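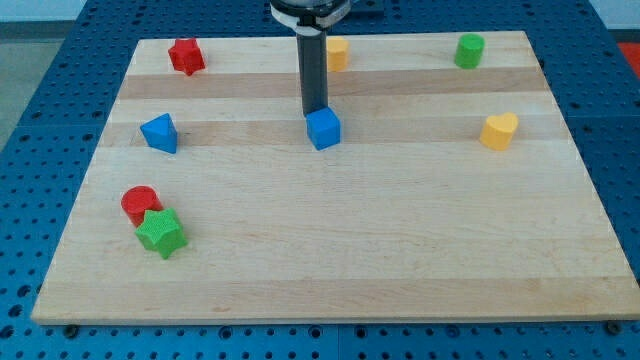

Comment un robot attrape-t-il un cube ? Toi, tu ne te poses jamais la question : tes doigts se débrouillent tout seuls. Moi, je passe mes journées à comparer des pinces de robot, et je peux te dire que c'est un drôle de casse-tête !

Une pince, c'est la main du robot, au bout de son bras. Il en existe plein de sortes. Ma collègue Gemma adore celles qui ont deux doigts, comme une pince à cornichons. Ashton, lui, préfère les ventouses (il dit que c'est plus rigolo, et le petit « plop » lui donne un peu raison).

Pour les départager, on leur donne des blocs de couleur posés sur une planche en bois. Le cube est le plus gentil, avec ses côtés bien plats que deux doigts peuvent serrer. Le cylindre, lui, roule dès qu'il tombe sur le côté. Et le cœur ou l'étoile – ah, l'étoile ! – il faut choisir où la tenir entre toutes ses pointes, sinon elle tourne et s'échappe.

En mai, à l'atelier de Clotcombe, on a fait 204 essais avec la pince à deux doigts, puis 204 avec la ventouse. La première a réussi 132 fois. La ventouse, seulement 60 fois ! Elle a besoin d'une surface bien lisse pour coller, sinon l'air passe par les petits creux et plop, tout retombe.

Tu veux essayer chez toi ? Prends une pince à linge et quelques petits jouets, puis soulève-les un par un sans t'aider de l'autre main. Essaie ensuite avec une paille en aspirant doucement sur un bout de papier. Gemma soulève très bien le papier, mais elle rit tout le temps et il retombe.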